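Tape for a placement square on a glossy tabletop

cedska_714
Wooden top, planked, glossy finish. I need a black square marked on it for stacking cubes. Vinyl or cloth tape?

E. Costache
Vinyl. Cloth edges fray and leave adhesive in the seams.

stasiv
Disagree. Vinyl shrinks and the corners lift. Cloth, 18 mm, butt-jointed.

E. Costache
Only if stretched when laid. Mine has been down since October.

Duygu Ateş
Width matters more than type. Leave some 5 mm clearance round the cube. Coloured cubes show well on pale wood. Ours: 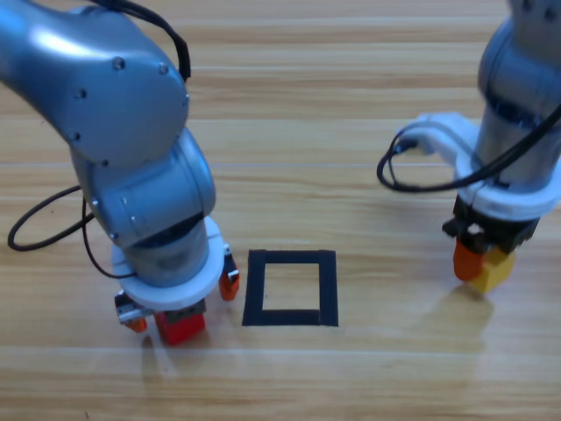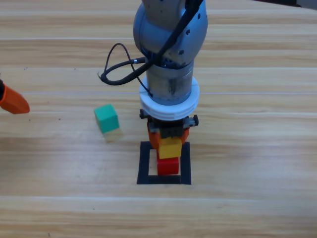
Yellow on red, inside the square.
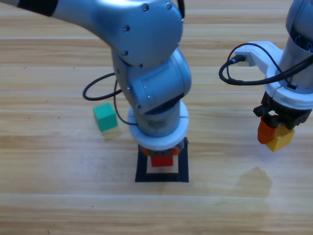
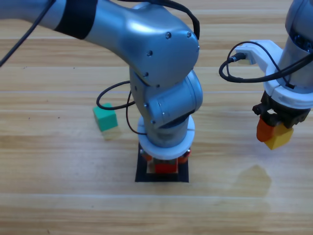 predside
How do I get old tape residue out of the plank seams?

Duygu Ateş
White spirit on a cotton bud, worked along the seam, then a dry cloth. Test a corner first, as some varnishes go dull.

stasiv
Citrus remover is gentler. I would still use cloth tape.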